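Fekilden Project – Equipment Planning Meeting
Minutes, Oct 29, 2026
Chair: Harish Kaushik
Present: bench operations, purchasing, data engineering, facilities
Apologies: Temthorpe site

1. Previous minutes
Accepted with one correction. The item on floor loading should refer to the Temthorpe site only.

2. Second two-arm station
Bench operations asked for a second station of the same layout as the existing one: two arms, grippers, a wrist-mounted module on one arm, white two-panel table. Purchasing has one quote, from Le Goff, with delivery in January if the order is placed this quarter. Punar has been asked for a competing quote and has not replied. Facilities confirmed that the upper-floor room can take the station without new power circuits.
Decision: hold the order until Punar replies or 5 working days have passed, whichever comes first.

3. Gripper fingers and cabling
Fingers are treated as consumables from this budget year on. Bench operations wants 3 spare pairs per arm in stock. Data engineering raised cable routing on the arms: the loops at the wrist are long, and a shorter harness or clip-on guides should be priced with the station. Harish Kaushik asked that guides be quoted as a separate line so they can also be fitted to the existing arms. 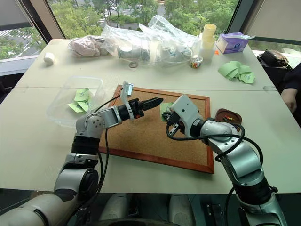 Item 3: both arms over the cork board, sticky-note task. Cable runs at the wrist and along the arms.

4. Task materials
Sticky notes, push pins and cork boards are currently bought on petty cash. Purchasing will open a standing order – 50 pads of notes and 5 framed boards to start. Clear storage containers stay as they are. Bench operations asked for one note color per task so that recordings can be sorted by eye. Agreed.

5. Window glare
Blinds are fitted, but there is no agreed setting for them during recording. Data engineering will write one down. A quote for blackout panels was discussed and deferred.

6. Actions
Purchasing: chase Punar; ask Le Goff to reissue the quote with cable guides as a separate line.
Bench operations: finger wear log, all arms.
Data engineering: blind setting, one page.
Facilities: floor plan showing both stations with 45 inches of clearance behind each.

Next meeting to be called when the second quote is in.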